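Right, a few of you asked how the flat hunt is going, so I'm going to put it all in one thread while the kettle does its thing. It's long. Get comfy.

For anyone new here, I help people find homes to rent or buy, mostly people moving from abroad who haven't got the weeks spare to trudge round viewings themselves. At the moment I'm looking with Till Stüber, who is moving over for work in October and has been an absolute pleasure, even on the stairs.

Till's list was short. Two bedrooms, a bath (he's very tall and very firm about the bath), a bus that runs late, and a landlord who answers the phone. You'd think that would be easy enough, and in some ways it was, but the list of what he didn't want grew every time we came out of a front door.

We started in Ater, down by the old canal basin, where there are four blocks that went up within a few years of each other. From the street I can hardly tell them apart and I've been going in and out of them for ages. Same brick, same balconies, same slightly grand lobby with the big plant. 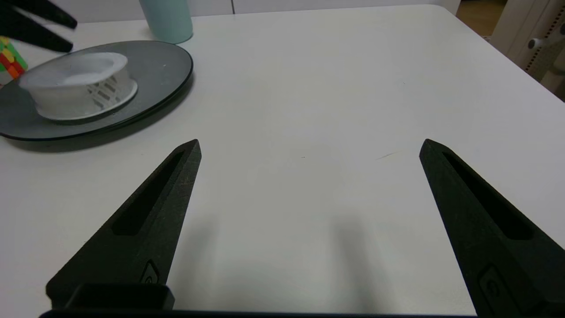
And yet the service charges are miles apart! One block charges nearly double what its neighbour does and I couldn't see where the money was going. I asked the agent and he said he'd find out. I'm still waiting, bless him, but it's only been since Monday.

So if you're looking at flats in a cluster like that, please do ask for the service charge on every single one, in writing, and ask what it was the year before as well. The rent or the price is what catches your eye, but it's the other number that creeps up on you.

The first flat we both liked was on the second floor. Lovely light, decent bath, a proper hall with room for coats. Till stood in the hall for a good long while, which I've learned to take as a compliment.

Then we opened the cupboard with the boiler in it. I'm not an engineer and I don't pretend to be, but I do always ask when it was last serviced, and the answer was a sort of shrug. I wrote "boiler??" on my sheet and underlined it.

By then we'd seen a fair few and we were both flagging, so we stopped for a sit-down and went over the notes together. I keep one page per flat, the same questions in the same order, or they all turn into one enormous flat with nine bathrooms in my head.

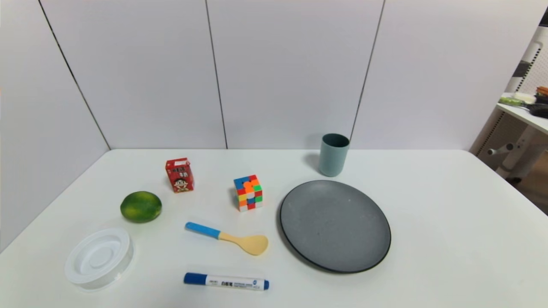

Drink carton, Rubik's cube, plate and cup on the white table.

Back to it. I want to say something about furnished places, as it comes up with nearly every client coming from overseas. They often ask for furnished thinking it'll be simpler, and sometimes it is, but do look at what "furnished" means in that particular flat. I've seen it mean a full kitchen and beautiful beds. I've also seen it mean one sofa and a lamp.

Ask for the inventory before you go, not on the day you sign. Read it sitting down. If something on it is missing or worn out, get that noted by the agent and keep a copy of the email. It saves such a lot of grumbling when you come to leave.

Till had a furnished one offered at the Votemard end of town for 600 a month more than the unfurnished flat below it. Same layout, same view. We sat and worked out what he'd spend on a bed, a table and a sofa, and it would have paid for itself well before the summer, so that one came off the list.

I ran all this past Kwesi Amegashie, who was doing lettings when I was still making the tea, and he said the thing he always says: go back in the evening. He's right, I know he's right, and I still have to be reminded every time.

So back we went after dark. The flat with the lovely light turned out to sit over a yard where the delivery vans turn round, and they've all got that beeping. Till laughed. I didn't, quite, but I crossed it out. 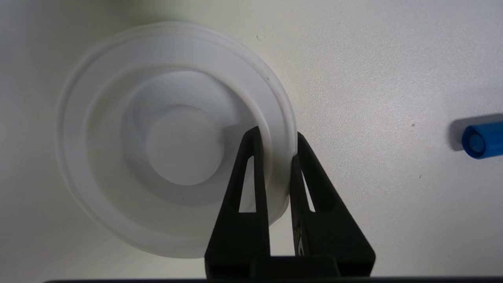
White plastic cup, seen from above.

The flat he's putting an offer in on is one I very nearly didn't show him. The photos in the listing were dreadful, all dark corners, and the kitchen is a sort of mustard colour that somebody must have loved once. But the boiler had its service record in a plastic sleeve, the neighbours upstairs said hello, and it's 100 steps from the late bus. Till paced it out himself, and don't forget those are long legs.

The managing agents are Pavliuk and I've found them quick on the phone, so that's the last thing on his list ticked. They've asked for references and proof of income, and his new employer, Trendex, has already sent the letter over. If you're starting a new job, do ask for that letter early! It's the bit that holds people up more than anything else.

And the bath? It's enormous. It's also mustard. He says he'll get used to it.

I'll post again when we hear back about the offer. In the meantime, if you've got a question about service charges or inventories, pop it underneath and I'll get to it this evening once I've had my tea.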